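The Plates My Aunt Was Saving

My aunt Bergþóra owned two sets of dishes for her whole adult life and ate off the bad one. The good one lived in a cabinet with a key. The key lived in a sugar bowl, which was part of the good set, which was in the cabinet, so there was a second key, and that one lived in her purse. I don't know what she was expecting. The king, maybe.

When she moved into the apartment on Volbridge Street last September, the cabinet did not fit through the door, and the good set came to me in liquor store boxes wrapped in grocery flyers. There were dinner plates, soup plates, a gravy boat that pours backward, and the sugar bowl with the key still in it. My cousin Hrefna got the cabinet. She keeps board games in it. I got the better deal until you consider that I now own a thing that can't go in the dishwasher.

Why do we save things?

I was raised to believe there is an occasion coming. You don't burn the nice candle, you don't wear the coat, you don't open the jar of fancy plums that a coworker brought back from somewhere. The occasion is going to walk in and say, where are the plums? And you'll have them. They'll be gray by then, but you'll have them.

I did the math on my aunt once, in my head, during a long dinner. The good set came out for two baptisms, one funeral and a visit from a man named Ingvarsson who was supposed to buy the house and didn't. He got the gravy boat. The rest of us, who showed up every other weekend and fixed her gutters, ate off brown plates with a picture of a windmill worn down to a smudge.

So I made a rule that I would use the good dishes for everything. Toast. Leftover noodles. A sandwich eaten over the sink, with the plate under it as a sort of witness. My husband, Yeison, thought this was very brave and bought a 5 pack of cheap plates the same week, in case.

It took me a while to stop being careful. I'd hold a plate with both hands like a baby somebody had lent me. I washed each one as soon as it was empty, and dried it, and stacked it with a paper towel in between, and then had to unstack all of it to make an egg. Yeison would stand in the doorway with a fork and wait. 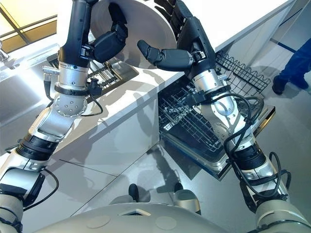 What broke, and how I felt about it

The first one went in the second month. I set it on the edge of the stove, turned to get the door, and heard it go. I had a speech ready for this moment and it was a lovely speech, all about how objects are meant to be used up. What I said was a different word, several times.

Then I looked up the pattern online. This was a mistake. A seller was asking 2,000 dollars for a full set, and another was asking 3,000 for what looked to me like the same set on a nicer tablecloth. A lady who runs a little antiques shop in Prornstead wrote back to tell me, very kindly, that people can ask whatever they want, and that she had boxes of it in the basement and would let me have a dinner plate for the price of a sandwich. So that was the end of my inheritance, and also of my guilt. I bought the plate. It's a slightly different white. I can always tell which one it is and I always give it to Yeison.

I finally told my aunt in the spring. I'd put it off, and then she came for lunch and I served her cold chicken on her own wedding china, with a chip at the edge turned toward me. She looked at it for a good long time.

"These are heavy," she said. "I forgot they were so heavy."

Then she asked if I still had any of the windmill ones.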